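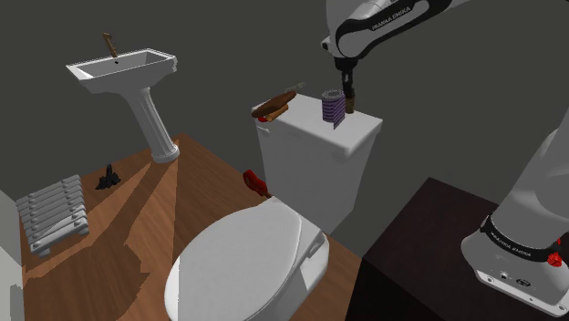

Bathroom render, pedestal sink and the radiator along the left wall.

Saturday, May 9, 2020

Long one today, sorry to whoever reads these. I meant to put in an hour on the giving pages and it's nearly suppertime.

So, the matching fund for Metside. The parish has 3,475 dollars sitting in the benevolence line and the question on the table all week was whether we match gifts dollar for dollar until it's gone, or hold 1,000 back for the sort of phone call that comes at nine at night. I've been firmly in the spend-it camp (ask anyone who was on the call) and I have softened. I reread my own notes from last September, when the fund was down to lunch money and a family in Osberg needed a furnace part, and we ended up passing an envelope around after the service. It worked out! But I remember the two days before the envelope very well, and I didn't enjoy them.

Decision for now: hold the 1,000, match with the rest. The form on the site needs changing to say so. I've drafted it three ways and hate two of them. Current favourite:

"Every gift to the Metside fund will be matched until the matching money runs out. We'll post the balance on Mondays."

Plain, a bit flat, fine. The one that started with a verse sounded like I was using the verse to shake a tin, so it's gone. I do want the widow's two coins in the reflection, though, just nowhere near the button.

Which brings me to the reflection. It's supposed to be 8 short paragraphs and I have almost 8, if you count the one that is only a question. The idea I keep circling is that being asked is a kind of trust. I used to cringe when someone asked me for money or a ride or a casserole, and then a few years back I was the one asking, and I noticed who I rang. I didn't ring the people with the most. I rang the people I wasn't afraid of. I'd like to be on somebody's list like that. Not sure the paragraph earns it yet — it reads a little pleased with itself. Leave it overnight.

Tested the form this afternoon in the Skanach sandbox. Things that went wrong:

The thank-you email went out 3 times for one gift. Fixed, I think. It was firing once on submit and again on each refresh of the confirmation page.

The "give in memory of" box chops long names. Not fixed. We have a lot of long names.

Monthly gifts default to on. Absolutely not, I don't care what the template people recommend. If someone wants to give every month they can tick a box like a grown-up. Changed to off and checked it on my phone as well.

The colour of the button is still that awful mustard. Parked.

Nepia group wants the prayer list and the giving page linked together. I'm uneasy about that one. I can see the sense of it, same people, same evening, one click. But I don't want anybody thinking a request gets moved up the list by a donation, even for half a second. Told them I'd sit with it. If anyone on the web side has a view, write it under this entry.

Still to do: post the opening balance, ask Osberg whether they want their own line or to stay in with us, find the cheque stubs from the fall (blue folder? the other blue folder?), and finish paragraph five.

Kettle's on. Back at it after church tomorrow.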